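List Home | Archive | Thread Index | Previous Message | Next Message | Search | Subscribe

To: Packaging Handling Good Practice list
Subject: Re: Section 7 draft, starting conditions for box and blank tasks
September 2021

Hello everyone,

Thank you all for the very generous response to the first round of Section 7. I had expected a couple of replies and instead I have a folder full of them, which is a lovely problem to have. I'm going to answer the message from the Padora folks first, as it touches on the part of the draft that I think needs the most work, and I'll quote it so that people who joined after the last digest can follow along.

> We like the idea of a common record sheet, and we'd use it. Our worry
> is with 7.2, "the workpiece shall be presented flat and unobstructed
> on a uniform surface." We read that as ruling out nearly everything
> we do. Our floor is concrete, it has stains, and there is usually
> another box within reach of the arm. If the rule is meant as an
> ideal, please say "should." If it is meant as a requirement, we
> would have to report every one of our runs as nonconforming, and
> then the word stops meaning anything.
>
> Second point, smaller. 7.4 asks for the object class but gives only
> "box" and "blank." Where does a foam block go? And does a toy on
> the floor count as an object or as clutter?

I think this is right on both counts, and I'm a little embarrassed about 7.2, which I wrote late one evening with a nice clean bench in my head. The people at Zacharopoulos made nearly the same comment, in fewer words and with more exclamation marks.

So let's talk about what a flat blank on a working floor is really like.

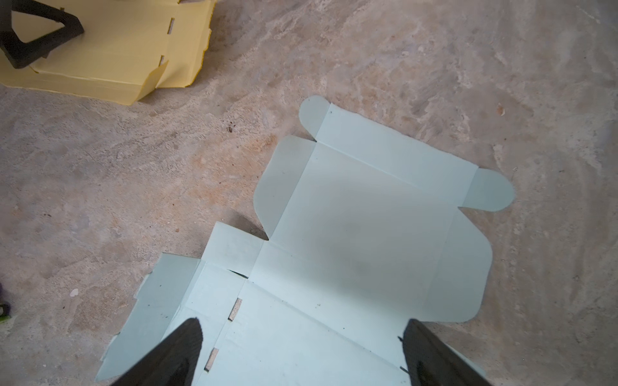

Photo: Stasisow floor trials, wrist camera. Free to reuse with credit.

Under the old wording this would fail twice. The concrete is mottled and there are bits of debris on it, and a flattened yellow box is lying in the same part of the floor as the green blank. And yet I would call it a perfectly good starting condition! The fingers are open, the base panel and the crease lines are in plain view, and an operator at another site could set up something comparable from a decent written note. What we need from the rule is the note.

My proposed replacement text is as follows. Please be as picky as you like with it.

7.2 The surface shall be recorded by material and by general appearance (plain, patterned, mottled, stained). A uniform surface should be used where one is available.

7.2.1 Any second packaging item inside the camera view at the start of a run shall be listed, with its color and whether it is flat or made up.

7.2.2 For die-cut blanks, the record shall say which face is up, and whether the locking slots are visible to the camera before the first contact.

7.2.3 Loose debris need not be cleared. If it is cleared, it shall be cleared for every run in the set.

That last one came out of a long phone call with the Catitel site. They had swept the floor partway through a set of 38 runs, with the very best intentions, and afterward could not say which runs were done before the sweeping and which after. I have done the same thing myself – more than once, I'm sorry to say – and I would much rather have a slightly gritty floor all the way through.

Now for the second question, about foam and toys.

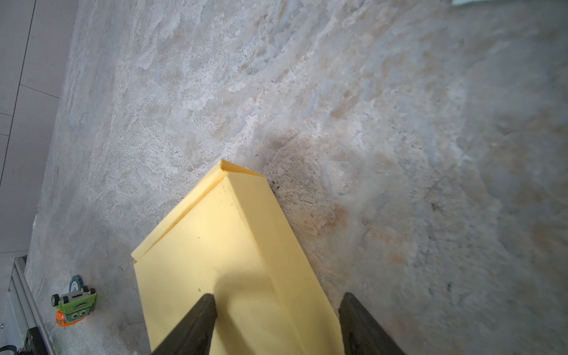
Fingers on the yellow block, toy car well clear of it.

I'd suggest that 7.4 gain a third class, "block," for foam and similar pieces that are handled as one lump and don't get folded. As for the toy, my feeling is that the task sheet ought to decide. If the sheet names the car, then it's an object. If the sheet names only the block, then the car goes down as a bystander item, and the record gives its side relative to the workpiece and whether it is upright or tipped. Lying on its side like that, a toy with wheels offers the fingers quite a different shape from one standing up, and a person repeating the setup would want to know.

I would also like to keep the word "clutter" out of the normative text altogether. We had 4 different meanings for it in the replies, all of them sensible, and I don't see us agreeing on one before November.

A few leftovers, so that I don't forget them:

– Grip notes. Several of you asked for a field that says where on the workpiece the fingers first touched. Yes, happily. I'd go with "near end, middle, far end" and leave it at that.

– Shadows. The fingers can throw a soft gray patch onto a pale workpiece, right in the area between the tips. I have no rule to offer, but a line in the informative annex might save a newcomer some puzzlement.

– Set size. The figure of 800 runs in the annex is only there to show how the table is laid out. Please don't take it as a minimum. I'll add a sentence saying so.

If you can live with "should" in 7.2 and "shall" in the three subclauses, a one-line reply is plenty. If you can't, send me your own wording and I'll put the two versions next to each other in the next draft, along with the Padora comments and whatever else has arrived by then.

With thanks and warm wishes to all,
The Section 7 editor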